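Words That Earn Their Keep: A Conversation with Felista Minja

Reading time: 4 minutes

Felista Minja has been writing for small shops for 17 years, and she still does the first draft in pencil. I mention the pencil early because I had meant to ask her about email newsletters, and we spent the better part of our first half hour on pencils, and on the kind of paper that takes an eraser well, and I wouldn't give back a minute of it. She is one of those people who makes you feel you've arrived at exactly the right time, even when (as I was) you are late and have parked in somebody's loading zone.

She learned the trade at Darbridge, a catalog house that sold kitchen goods and garden supplies by mail. Her first job there was writing the little blocks of text beside the products, and her first editor was a man named Dariusz Górecki, whom she still talks about with a mixture of love and alarm.

"Dariusz gave me 24 words per item," she told me. "If I turned in 25, he crossed out the last one and sent it to the printer. He didn't care what it was. I had a teapot once that ended on 'and the.' You only let that happen to you one time."

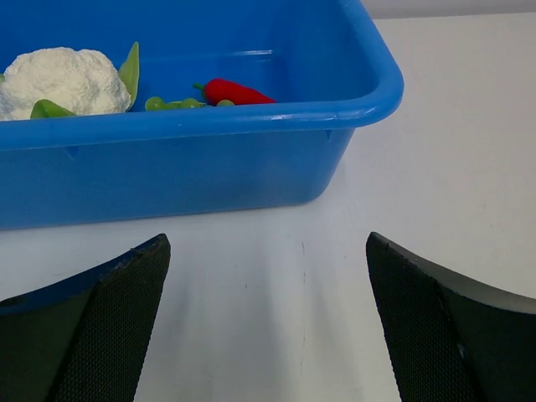 Issue 183

I asked what she had put into those 24 words, once she got the hang of it, and she leaned back and thought it over.

"Whatever the person on the phone got asked," she said. "I used to go downstairs on my lunch and sit with the order takers. People would call and say, will it fit under my sink, can I lift it when it's full, does the handle dig into your hand. And up on the second floor we were writing 'attractive and durable.' Well, who ever called up to ask if a thing was attractive? They had the picture right there in front of them!"

So she began keeping a notebook of callers' questions, and she answered them in the copy, one after another, in the plainest words she could find. Dariusz never said a thing about it, but he stopped crossing out her endings. She took that as a compliment and I think she was right to.

These days she works mostly with family stores and small makers, a good many of them in and near Jeltmont. One of her longest-standing clients is Kimell, a housewares store with a painted date of 1792 over the door. The date belongs to the building, which was a chandler's long before anyone sold a dish rack in it, and this turned into a small battle when Felista came along to do the new sign and the flyers.

"They wanted to say 'Serving you since 1792,' and I had to tell them, you opened when I was in high school," she said, laughing so hard she had to put down her coffee. "I said, let's say the building is from 1792 and the owners are in it every day. People like that better anyway. They come in and ask about the beams."

The owner, Benoît Carré, apparently sulked for a week and then had it printed on the bags. I got the feeling that most of her client stories go something like this. She pushes, they sulk, she brings over a pie, and the thing gets printed.
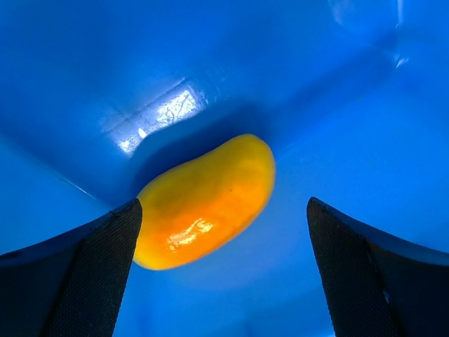 On getting a customer to write the ad

The part of her method I most wanted to hear about was the letters. Every May, Felista asks each of her clients to hand over whatever customers have sent them in the past year, which means cards, emails, complaints, notes scribbled on the backs of receipts, the lot. She reads every one with a highlighter in her hand.

"Chaudhary gave me a whole grocery sack," she said of the lamp repair shop she took on after her move. "And in the middle of it there was a note from a customer, Lucienne Jacquet, and she'd written, 'I can read in bed again.' That's all, five or six words! I'd been fussing for days over a headline about skilled restoration. I called her up and asked if we could use it and she said, 'Use what?' She didn't know she'd written anything."

The line ran on a postcard, with the shop's address and hours under it and nothing else. Did it sell? Felista won't claim more than she knows. The shop asked for a second printing, she said, and she left it there.

I asked what she would tell a young writer with a first client and no budget, someone like Domingo Figueroa, who helps me with this newsletter and had sent along a list of questions in very small handwriting. She read his whole list before she answered.

"Tell him to go stand in the store," she said. "Buy something. Ask a dumb question and listen to how the owner answers it, because she's answered it a thousand times and she's gotten good at it. Write that down and go home. And tell him to write bigger, I'm not as young as I was."

I passed it all along. Domingo has asked whether she'd look over his flyer for the shoe repair place, and she has told him to bring two copies and a pencil.

Contact the editor | Copyright 2021, all rights reserved | Back to top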